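Comparing a two-finger gripper and a multi-finger hand at a conveyor

By Lizelle Magagula
Part 2 of the Raston bench guides. Last updated in April.

Use these steps to decide which end effector to fit for picking parts off a belt into bins. They assume your arms are already mounted and calibrated, and that you can jog them from the pendant. If you have not done that yet, go back to Part 1 and finish it first.

What you need

A short flat-belt conveyor with a speed control
One part you know well, plus a few spares of the same part
Open bins in front of the belt
The Mkhize controller, or any controller that logs finger position and motor current
A spreadsheet or notebook

Step 1. Set the belt and the bins

Run the belt empty for a minute and check that it tracks straight. Push the bins up close to the near rail so that the drop is short. Jog each arm slowly along the full length of the rail before you put any parts down. Long fingers can foul the rail even when the wrist is well clear of it, so lower the approach speed for this pass.

Step 2. Teach the grasp

Start with the belt stopped.
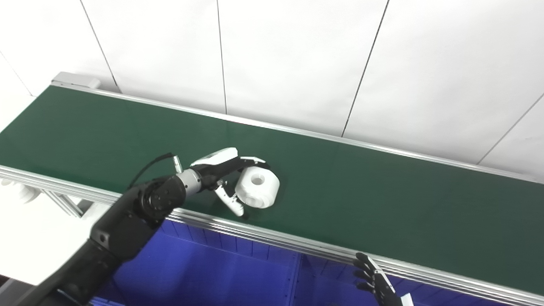

Grasp width is the first thing to set. Open the jaws a little wider than the part, bring them in at a slant and close at the lowest force setting. With a white spool like this one, one finger goes against the lower side and the other curves over the top, and the hole in the flat face is left clear. Save this as your reference pose. Then check the cable: there should be enough slack in the loop for the wrist to turn both ways without pulling on the connector.

Close the jaws, lift by a small amount and hold. If the part turns in the grip, raise the force one setting and try again. Stop at the first setting that holds, as more force only wears the fingertips. On our Dultton gripper that was setting 13, but yours will depend on the part and the tips.

Step 3. Teach the same grasp on the hand

Put the part back on the belt with the hole facing up. Open the hand fully, fingers together and thumb out to the side, and save that as the ready pose. Bring the hand in from the bin side and stop short of the part.

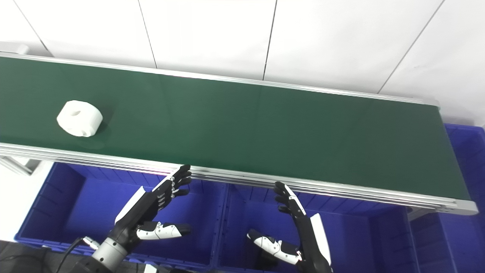
Both hands open in front of the near rail, with the part at the left of the belt.

Close the thumb and first finger only. Add the other fingers once the pinch is steady. If you close everything together, the fingers tend to push the part across the belt before the thumb arrives.

Step 4. Run the trial

Give each end effector the same number of picks from the same starting positions. We ran 597 with each. Log every pick as good, dropped or missed, and write down the force setting beside it. Change one thing at a time, and clear the bins between runs.

Step 5. Compare the results

Look at misses and drops separately. Misses usually point to the camera calibration or the approach path. Drops point to force or fingertip wear. At Collstead we replace the tips after 3,000 cycles, whether or not they look worn.

If the two come out close, fit the simpler one. Keep the hand for jobs with mixed parts.

Next: Part 3, picking from a moving belt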